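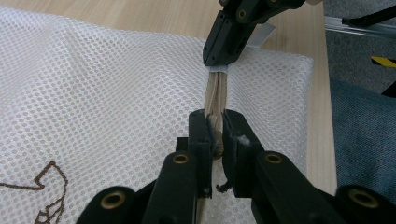 Part-time table and linen folder, Vestow

Osance is hiring 2 part-time folders for its table linen and laundry room in Vestow. The work is folding by hand: paper napkins, cloth napkins, towels, and the mesh laundry bags that go out to guest rooms. It is seated work at small tables, one person to a table.

What you will do

Fold paper napkins into squares, triangles and strips following the fold sheet for the day. Lay mesh bags flat, smooth out the creases and fold them with the seam to the inside. Keep wooden sticks and other small table items sorted and off the floor. Clear and wipe your table before you leave. 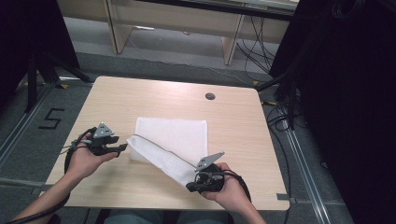 Folding a white paper napkin at one of the small tables.

Shifts last 3 hours, mornings or afternoons. You can ask for the same shift every week, and we try to keep to it once the schedule is set. Busy periods start in November, when extra shifts are offered to current staff first.

What we ask for

No experience is needed. You should be able to sit and use both hands for a full shift, follow a printed fold sheet, and work at an even pace. Some folds have to be redone and we expect that during training. Training is paid at the normal rate and takes place on your first 2 shifts, with Tamara Kuzmenko. Please keep nails short and leave rings and bracelets at home, as they catch on the mesh.

Parking is behind the Seidel building. The folding room is on the ground floor and has step-free access.

How to apply

Send a short note with your name, a phone number and the shifts you can work to Saturnino Aranda, Osance, Room 78, Seidel building, Vestow. You can also leave it at the front desk. A resume is welcome but not required. Applicants will be invited to a short visit to see the room and try a few folds.

Posted 22 February 2020. The listing stays up until both positions are filled.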